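Werkstattbuch Papierrestaurierung, Haus Stirkitz
Eintrag vom 27. November 2023
Bearbeitung: M. Abella, J. Tolentino

Gegenstand: Probeleimung für den Bestand Umali, Mappe 3

Die Weizenstärke wurde am Vormittag im Verhältnis 1:5 angesetzt und nach dem Quellen unter ständigem Rühren gekocht. Passiert wurde zweimal durch das feine Haarsieb. Die Konsistenz ist nach Einschätzung beider Bearbeiter etwas zu fest; für die Japanpapierstreifen an den Falzen wird der Kleister morgen nochmals verdünnt.

Probestücke: 10 Streifen, je zur Hälfte mit Kleister und mit Methylcellulose angesetzt. Pressung zwischen Vlies und Löschkarton, Beschwerung 600 g. Die ersten Löschkartons wurden nach 25 Minuten gewechselt. Bei zwei der mit Kleister angesetzten Streifen zeigt sich eine leichte Wellung quer zur Laufrichtung. Ursache vermutlich zu viel Feuchtigkeit beim Auftrag - der Pinsel ist künftig stärker abzustreifen.

Die Tinte auf Blatt 14 ist wasserempfindlich (Tupftest positiv, bräunlicher Abrieb). Für dieses Blatt wird bis auf Weiteres keine wässrige Behandlung vorgenommen. Herr Ivanyshyn ist um Rücksprache gebeten, ob eine Sicherung mit vorbeschichtetem Gewebe in Betracht kommt.

Das Hygrometer im Magazin weicht vom Gerät am Arbeitsplatz ab. Beide Geräte sind vor der nächsten Messreihe abzugleichen, die Werte der vergangenen Woche gelten als vorläufig.

Offen:
Löschkarton nachbestellen (Frau Fajardo)
Signaturen auf den Umschlägen mit der Liste abgleichen
Zwischenbericht für Umali, fällig im März 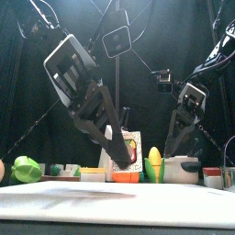 Die Streifen verbleiben über Nacht in der Presse. Auswertung der Haftung und erneute Prüfung der Planlage erfolgen morgen durch Herrn Tolentino.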